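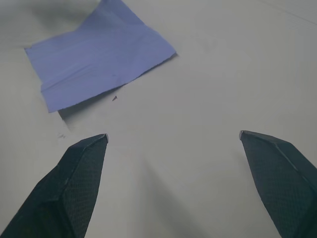 How to Flatten a Creased Sheet of Paper

Somewhere in your house is a sheet of nice colored paper that has been folded, unfolded, sat on and put back in the drawer as if none of that happened. You now want to use it. Fine. It can be made respectable, though it will never be new.

What you need

A hard, smooth table
Two sheets of plain white paper, bigger than the patient
A dry iron
A few heavy books (my copy of the Stinevby parish history runs past 1,000 pages and has finally found work)
A ruler and a craft knife

1. Wipe the table and let it dry. Crumbs leave dents, and dents are what we're trying to get rid of.

2. Lay the sheet down with the fold standing up like a little roof. Stroke it from the middle outward with the side of your hand. Don't scrub. Colored paper goes shiny when you scrub it, and then you own a creased sheet with a shiny stripe.

3. Sandwich it between the white sheets. Set the iron to its lowest heat, steam off. Test on a scrap first. I skipped this once with a pale blue Anarine sheet and got gray.

4. Press for 7 seconds, lift, move over, press again. Sliding the iron is for shirts.

5. While the paper is still warm, move the whole sandwich under the books and leave it for about 13 hours. Overnight, in other words, plus a slow breakfast.

6. Look at the edges last. If one is ragged, lay the ruler just inside the damage and trim with three light passes of the knife. One heroic pass will tear it, and you'll be trimming again until you have a bookmark.

If a corner still curls, roll it gently the other way around a pencil and give it another night under the books. A sharp fold line will stay faintly visible whatever you do - the fibers are broken and no iron fixes that. Put that part where the glue goes.

Foil and glitter papers should skip the iron and go straight to the books.

Updated November 28, 2025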